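Stemunau arm

The Stemunau arm is a hobby robotics project begun in a shared workshop in the town of Stemunau and carried on, for the most part, in the homes of its members. It takes in a jointed robot arm with a two-part control program called Woller, a set of practice rooms built entirely in software, and a rather large pile of notes, which the members have always been generous about passing along to anybody who asks. The name is used loosely. Some members mean only the physical arm that lives on the workshop's long bench, while others use it for the whole undertaking, simulated rooms and all.

Background

The project grew out of a repair evening at the workshop, where Archana Pandey and Boyang Han had been trying to bring a secondhand arm back to life after its original controller gave out. They got three of its joints moving by the end of that winter and then spent a good many more evenings on the rest, with long pauses for tea and for arguments over wiring. By April the arm could lift a paper cup from one side of the bench and set it down on the other, and people who had come in to fix a toaster or a bicycle lamp began to stay and watch.

Early work was slow because there was only one arm and everyone wanted a turn with it. A bad command could also do real harm. The bench still carries a long scratch from one of the first attempts at a sweeping motion, and a replacement gear for the shoulder took 5 weeks to arrive. It was during this wait that Yichen Liao, who had been writing small room scenes for her own amusement, suggested that the group do its practicing in simulation and save the real arm for motions that had already been tried out.

The practice rooms

The rooms are ordinary household spaces (a kitchen, a hallway, a bedroom and so on) put together from freely shared furniture models and whatever surface textures the members happen to like. Each has a simulated arm on a base, and the walls, floors and furniture can be given new colors and patterns from one run to the next. This is a well-known approach, usually called domain randomization, and the idea behind it is a pleasant one: a program that has learned its job among many strange-looking rooms should be less easily confused by a real one, with its odd lamps and its laundry.

Members take turns dressing the rooms, and there is a certain amount of friendly showing off. The bedroom is the favorite. One version of it has brick-shaped dark rectangles scattered over white walls, an olive-green armchair by the back wall and a small potted plant near the dresser, with the white arm set up on a dark box of a pedestal, its gripper hanging down. 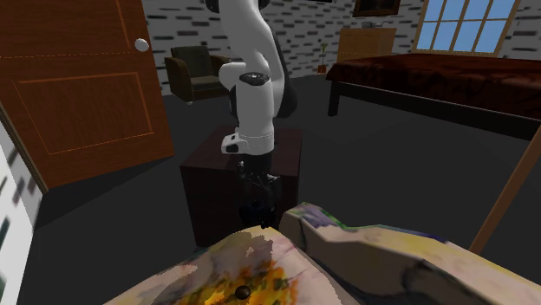

Sveva Pagano has written in the project notes that she thinks the decorating is overdone, and that she would trade every patterned wall in the collection for one honest model of a sticky drawer. Friction, in her view, is where home-built arms come to grief, and she asks newcomers to spend their first month on contact settings before they touch a single texture. Her remarks started a long exchange, still kept in the notes, and the upshot was a compromise of the sort that leaves everyone a little bit pleased. New rooms now vary the friction and weight of things as well as their looks.

A usual batch is 1000 runs, left going overnight on a member's desktop computer. Shengli Xiong put together the script that sorts the results in the morning, setting aside the runs in which the arm bumped into the furniture or its own base so that they can be played back and talked over.

Control program

Woller is split into a planner and a follower. The planner takes a goal, such as a spot on a table, and works out a path for each joint. The follower sends that path along in small steps, checks the joint positions as they come back, and stops everything if they stray too far from what was expected. The same planner is used in the simulated rooms and on the bench, and only the follower is swapped out. This was Han's doing, and he has been known to talk about it at considerable length.

The follower on the real arm is kept deliberately gentle. Speed is capped at 60 percent of what the motors can manage, and a large stop button is fixed to the front of the bench, within easy reach of whoever is running the session. Members working alone at home are asked to stay with simulation.

Moving to the bench

Motions that do well in the rooms are tried on the bench with foam blocks before anything breakable comes out. Results have been mixed, as they tend to be. Reaching and lifting carried over nicely. Setting things down did not, at least at first, and for a long stretch the arm had a habit of letting go a finger's width too high. Pandey traced most of this to a slight sag in the elbow that the simulated arm knew nothing about, and a correction for it was added to the planner's tables.

Related projects

A group in Kundby has adapted the practice rooms for a wheeled base, and a smaller tool called Su, which began as Liao's private helper for placing furniture without overlaps, is now kept up as a project of its own. The Stemunau notes run to almost 3000 entries at present, many of them about cable ties.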